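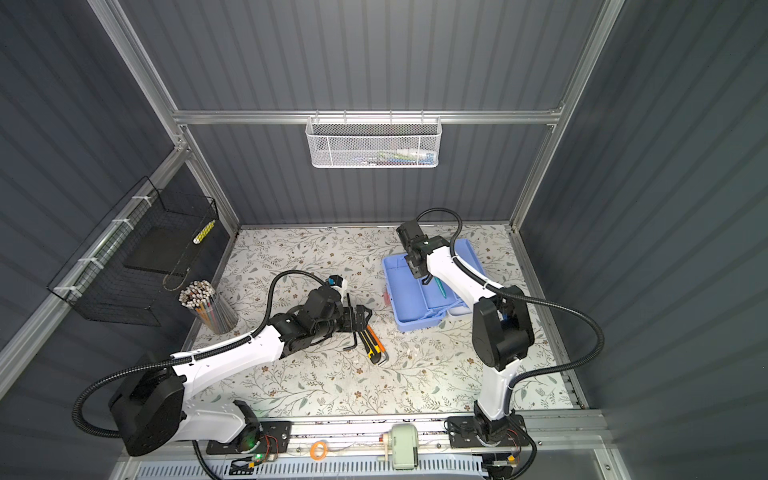 Course Books > Looking After a Small Workroom > Chapter 4

Chapter 4: A Place for the Small Stuff

I once spent most of a morning hunting for one hex key. I had a whole set, mind you, just not the size I wanted, and when I finally found it (in a mug, under some string) I'd forgotten which bolt I was meant to be tightening! So this chapter is about small tools, and I've got a bit of a soft spot for it.

Big things look after themselves. You don't lose a bench. But hex keys, pencils, knives and odd little bits wander about all day, and a tabletop will happily take the lot if you let it. When I taught my first evening class at Flernwood, Mwanaisha Kinyua made us all tip our drawers out and sort what we found. We wrote down 311 items between us, and I'm fairly sure a good few of those were dried-up pens.

I like wire baskets hung up off the table, as you can see what's in them without lifting anything down. Coloured pencils go in a clear pot, points up, and I'll defend that to anyone – you can grab the green without rummaging. Hex keys are harder. Spread out on a cloth they're easy to pick from, but they do need to go back together when you've finished. And a utility knife should have its blade in before you put it down, every single time, even if you're only off to answer the door.

We'll start with sorting, then move on to hanging baskets from a rail, and finish with Houshang Fallahi's end-of-day tidy, which takes me far longer than it takes him. Before you read on, go and empty one drawer. Just one! Keep the pile handy, you'll want it for section 4.1.

© Clovon Course Books 2018 | Contact us | Back to top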